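클렐타우(Cleltau)

클렐타우는 분산 블록 스토리지 클러스터의 잠금 관리자이다. 여러 대의 하이퍼바이저가 같은 볼륨을 동시에 열려고 할 때 누가 먼저 쓸지를 정해 주는 소프트웨어로, 잘 돌아가는 동안에는 관리자 대부분이 그 존재를 모른다. 이름이 알려지는 것은 대개 새벽 세 시 무렵이다.

개요

클렐타우는 스위스의 소규모 소프트웨어 회사 켈린(Kälin)에서 개발되었다. 초기 설계자는 부르기 취르허(Burgi Zürcher)와 루페르트 베르히톨트(Rupert Berchtold)이며, 두 사람은 원래 백업 스케줄러를 만들고 있었다. 백업 스케줄러는 끝내 출시되지 않았고, 그 안에 임시로 넣어 둔 잠금 모듈만 살아남았다. 소스 코드 최상단에는 지금도 "임시"라는 주석이 남아 있다.

이름의 유래에 대해서는 두 가지 설이 있다. 취르허는 어린 시절 살던 골짜기의 지명이라고 했고, 베르히톨트는 키보드를 잘못 누른 결과라고 했다. 공식 문서는 두 설을 모두 싣고 어느 쪽도 편들지 않는다.

구조

클렐타우는 각 호스트에서 실행되는 에이전트와, 잠금 정보를 보관하는 중재 노드로 이루어진다. 에이전트는 볼륨을 열기 전에 중재 노드에 임대(lease)를 요청하며, 임대는 일정 시간마다 갱신되어야 한다. 갱신이 끊긴 호스트는 죽은 것으로 간주되어 격리(fencing)된다. 살아 있는데 바빠서 대답을 못 한 호스트도 똑같이 취급되며, 이 점에 관해 호스트 쪽의 이의 제기 절차는 마련되어 있지 않다.

중재 노드는 홀수로 두는 것이 원칙이다. 짝수로 구성해도 설치 프로그램은 경고만 한 줄 띄우고 넘어간다. 이 경고는 설치 로그의 1149번째 줄에 나타나는데, 그곳까지 읽은 사람의 기록은 전해지지 않는다.
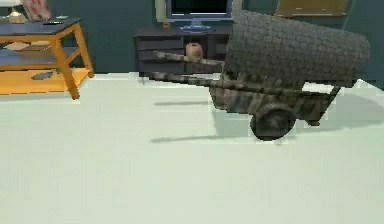 임대 정보는 추가 전용 로그에 기록되고 주기적으로 압축된다. 압축 중에는 새 임대 발급이 잠시 멈춘다. 제조사는 이 멈춤을 "숨 고르기"라고 부르며, 사용자 포럼에서는 훨씬 짧은 단어로 부른다. 2판부터는 압축 작업을 중재 노드마다 엇갈리게 실행할 수 있으나 기본값은 꺼짐이다.

임대 충돌 문제

클렐타우에서 가장 널리 알려진 결함은 다수의 가상 머신이 한꺼번에 이동할 때 발생하는 임대 충돌이다. 한 클러스터에서 동시 이동이 대략 100건을 넘으면 에이전트의 갱신 요청이 이동 요청 뒤로 밀렸고, 중재 노드는 멀쩡한 호스트를 차례로 격리했다. 격리된 호스트의 가상 머신은 다시 다른 호스트로 이동해야 했으므로 대기열은 더 길어졌다. 켈린의 내부 문서는 이를 "자가 증식형 부하"로 분류한다.

원인을 처음 짚어 낸 사람은 물류 업체 가보베티(Gavovetti)의 시스템 관리자 스베냐 뤼티(Svenja Lüthi)이다. 뤼티는 네트워크 장비, 케이블, 펌웨어를 차례로 교체한 뒤에야 에이전트가 갱신과 이동에 같은 작업 대기열을 쓴다는 사실을 발견했다. 그가 제출한 보고서에는 오류 코드 1347이 나오는데, 당시 설명서에서 이 코드의 설명란은 "일반적으로 발생하지 않음"이었다. 이후 판의 설명서에서는 "드물게 발생함"으로 고쳐졌다.

수정판은 6월에 나왔다. 갱신 요청에 별도의 대기열을 주는 것이 전부였고, 바뀐 코드보다 변경 내역의 사과문이 더 길었다. 다만 수정판을 적용하려면 에이전트를 재시작해야 했고, 재시작 중에는 임대가 갱신되지 않았다. 설명서는 호스트를 유지 보수 모드로 전환한 다음 한 대씩 적용하라고 권고한다. 이 권고를 건너뛴 현장에서는 고치려던 장애가 한 번 더 재현되었다.
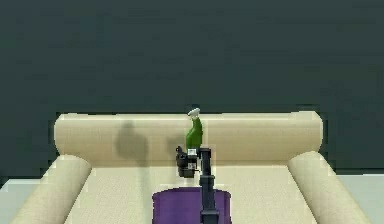
콜턴과의 관계

콜턴(Kolton)은 클렐타우에서 갈라져 나온 프로젝트로, 안넬리스 에거(Annelies Egger)가 주도한다. 에거는 격리 판정에 중재 노드의 응답뿐 아니라 디스크 하트비트도 반영해야 한다고 주장했으나 받아들여지지 않았다. 콜턴의 첫 판은 하트비트 기능을 넣고 로고를 바꾼 것 말고는 원본과 거의 같았다. 설정 파일 형식도 같지만 시간 단위가 초에서 밀리초로 바뀌었으며, 이전 설정을 그대로 옮겨 온 관리자들은 이 차이를 매우 빠르게 알게 되었다.

두 프로젝트의 임대 로그는 서로 호환되지 않는다. 변환 도구는 양쪽에 하나씩 있고, 둘 다 자기 쪽으로 가져오는 방향만 지원한다.

평가

로스비타 발너(Roswitha Wallner)는 스토리지 가용성에 관한 강연에서 클렐타우를 "정직한 소프트웨어"라고 평했다. 고장이 났을 때 고장 났다고 말한다는 이유에서였다. 다만 그 메시지가 기록되는 기본 위치가 클렐타우가 관리하는 볼륨이라는 지적이 질의응답 시간에 나왔고, 발너는 그 부분의 평가를 보류했다.

비판은 주로 문서화에 집중된다. 관리자 설명서는 설치 편이 상세한 반면 복구 편이 짧고, 복구 편의 첫 단계는 "기술 지원에 문의한다"이다. 기술 지원의 자동 응답은 복구 편을 먼저 참조하라고 안내한다.

같이 보기

분산 잠금 관리자
스플릿 브레인
정족수 (컴퓨팅)
콜턴 (소프트웨어)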